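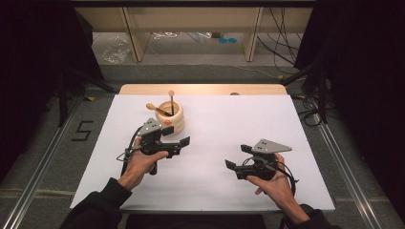

# Lecture 6: Learning from hand-held grippers

August 27, 2019. Notes by Oda Forsberg, from the lecture by Teófilo Bermúdez

Last time we ended on teleoperation and why it's so slow. Today is my favorite part of the course, so forgive the length of these notes!

**The basic idea.** A person holds a gripper in each hand and does the task directly. We record where each gripper goes and how far its fingers open, and later we train a policy to produce the same motions on a two-arm robot. The person feels the contact through the handles, which makes a huge difference for anything fiddly. Try picking up a spoon with a joystick and you'll see what I mean.

**What we store at each time step**

- pose of the left gripper and the right gripper (position and rotation)
- finger opening for both
- the head camera view

Actions are *relative*: each one says how the gripper should move from where it is now. Teófilo drew this on the board twice, and it's worth redoing by hand. If you train on absolute table coordinates, then shifting the table a little breaks everything. With relative actions the policy has to look at the object and go to it.

**Where the poses come from.** A pattern of points with known spacing, fixed rigidly to the gripper, gives you its full pose from a calibrated camera (this is the PnP problem from April, same math). Two things go wrong in practice:

1. The points get hidden when the hands cross. Short gaps can be filled by interpolation, long ones should be thrown out.
2. Seen nearly edge-on, the pattern gives a noisy rotation. Check the residual before you trust it.

**The Pevier result.** Pevier is our set of utensil tasks: take a spoon out of a cup, pass it from one gripper to the other, put it back. We recorded 802 demonstrations and kept all but 232, mostly losing the ones with long tracking gaps. Training on the cleaned set beat training on everything, even though it's a good deal smaller. I love this result. The bad poses were teaching the policy to twitch right before the handoff, and once they were gone the twitch went too.

**Still open.** People move faster than our arms can. Slowing the playback works for careful placing but fails for anything that needs a flick of the wrist. The Sandhu variant predicts timing separately from the path, and we'll get to it after Tatar next week.

**For the lab**

- Derive the relative action from two poses, then write the inverse and check that you get back what you started with.
- Plot finger opening against time for one handoff. Mark where both grippers should be closed.
- Read the Plakden handout, sections 2 and 6. Skip the proof unless you're having fun.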